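Clitdale Snack Table Group
Minutes, 2021-04-29

Present: 2 from Willems, the rest from Presberg. Minutes of the March meeting were accepted with one correction – the cost of the trays is 230, and the figure of 541 included shipping.

Item 1. Trays. Willems again proposed the gray slotted trays for all packaged snacks. Several members doubted that a slotted floor makes any difference to a sealed packet. No evidence was offered beyond the Valtum brochure.
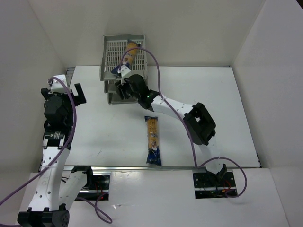
Item 1: gray tray with grid floor, one packaged snack lying diagonally.

Presberg asked whether packets should lie straight. Willems said it does not matter. Presberg would like that in writing before anyone pays for more trays.

Item 2. Order of 713 packets. Held over. The meeting was not persuaded that this many are needed, and the sheet handed around did not add up.

Action: Willems to send a corrected sheet. Presberg to get a second price on trays.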